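December, bench notebook, Astwood cell

9:40 a.m. Got the new scheduler talking to both arms before coffee, which has never happened. Notes while I remember them.

Yesterday's problem, for whoever reads this later: Skurken (the planner) was treating the two arms as one big fourteen-joint thing and replanning the lot every time perception twitched. Fine in sim. On the real cell, a tiny wobble in the red cube's pose would make the left arm reconsider its whole life when the right arm was the only one with a job to do. So I split it. Each arm now gets its own 7-joint plan, and a thin layer on top, which I'm calling Um because that was what I typed when git asked me for a branch name, checks the two swept volumes against each other and hands out permission to move. Um is tiny! Most of it is the lock table.

First try: right arm to a pre-grasp next to the blue cube, left arm holding at its wait pose. Planner returned on the first call. Ran it again. Same path, same answer. I did a small lap of the bench.

10:25 a.m. Replayed the logged pose stream from last week through the new code, all 1,306 messages. Old planner replanned on nearly every one. New one only wakes up when a cube shifts more than the deadband, currently 10 mm. That may be too generous for these little cubes, so I want to try it tighter once the filter is behaving. The deadband lives in the Grokov config now and NOT in the launch file. Please don't put it back in the launch file (talking to myself here as much as anyone).

Perception, while I was in there. The clear cup is still a pain. Depth goes straight through the plastic in places and the segmenter wants to call the marker a free-floating object. Going after it with a cleverer mask got me nowhere, so I've added the cup as a fixed keep-out cylinder with the marker padded in. Crude, but the plans now bend around it nicely and the padded shape costs almost nothing in collision checking. Same treatment for the black container on the left. Longer term I'd love the cell to work these out for itself, and I have a half idea about using the rim, which segments beautifully every single time.

11:50 a.m. Frame bug, my fault. I had the left base transform inverted in one place and right in another, so the two mistakes cancelled unless Um asked for a swept volume. Found it by drawing both grippers in the viewer and seeing the left one hanging out somewhere past the table. Added a test. It fails on the old code and passes on the new, lovely feeling.
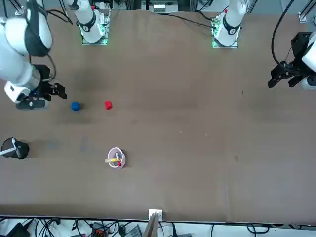
Right gripper by the blue cube, left arm over on its own side.

2:15 p.m. Timing. Over 10 planning cycles per second with both arms live and the keep-outs loaded, and that's with the debug drawing on. I was hoping for half that. The collision cache is doing most of the work; it only rebuilds for the arm that holds the lock.

Still open:
- Um releases the lock on goal reached, but not on abort. Needs a timeout or a proper abort callback. Leaning callback.
- Gripper width is still read from the command topic. Should come from the feedback.
- Cube labels swap if red and blue get close together in the top view. Color should win over nearest neighbor, so the matching cost needs reweighting.
- Write up the frame convention on the wiki, with a drawing this time.

Next go is the handover: right picks blue, left takes it in the middle. The planner side is ready enough to try in sim tonight. Branch is pushed, tests green except the flaky viewer one.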